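Search this site Search Go

I gave up the car in February and have been taking the bus to work since. The number 90 leaves from the bottom of Utar Road and gets me in before nine most mornings. A monthly pass costs less than I was paying for parking, and I read on the way.

The worst part is the change at Tefera Street. There is one bench and no roof. On Monday I stood there in the rain and watched two full buses go past. I wrote to the company and got a reply with a case number, 2265, and nothing more.

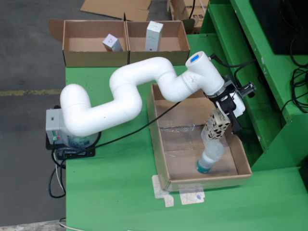
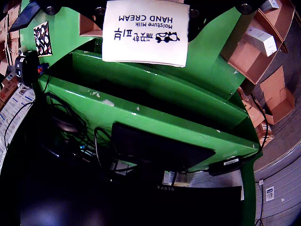

Page last changed: Monday, 90 route times corrected

Kiros Kassa asked in the comments whether I miss driving. I miss it for the weekly shop. I now carry two bags home on foot and buy fewer tins. Potatoes I get from the corner shop, where they cost a bit more.

I still walk the last stretch past the library, even when the connecting bus is waiting. It gives me time to wake up. Next month the timetable changes again, so I will put the new times up when I have them.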